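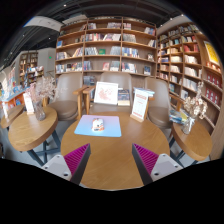

*Ikier handheld, mouse + pad on the round table*

Hi all,

Quick one before I lose the afternoon. Replying to Herman's question from this morning, quoted below.

> On the Ikier handheld kit - has anyone run it outside a lab yet? Pultix quoted us 629 per unit, fingers included, and I need to say yes or no before the October order goes in. Mostly worried about the inserts. The Fakero ones we had went soft at the tips and we spent more on spares than on the tool. Also is it any good on low, rounded stuff?
>
> Herman Rahman

Price first. 629 is what we paid too, so no discount for being early. Comes with 2 sets of the ribbed inserts, the magenta ones. Still on the first set here. Three screws per plate, takes a few minutes with the driver in the box. Much less fiddly then the Fakero.

Low rounded stuff - ok, not great. A computer mouse is a fair test I think, smooth back, not much side to grab. Come in level and wide and let the ribs do it. If you come in from above you just push it along the pad. Took me 10 tries one evening to stop doing that.

Thin flat things, forget it. Mouse pads, single sheets, no. Books are fine if they're standing up.

Weight is my real complaint. After 2 hours my wrist knows about it. Aksoy sells a strap that's meant to help, havent tried it. If anyone has, please post.

I'd say yes for one unit, wait on the rest. Ask Pultix about spare inserts before you sign, their list didn't show a price for them when I looked.

Can send the driver settings tonight if usefull.

- J.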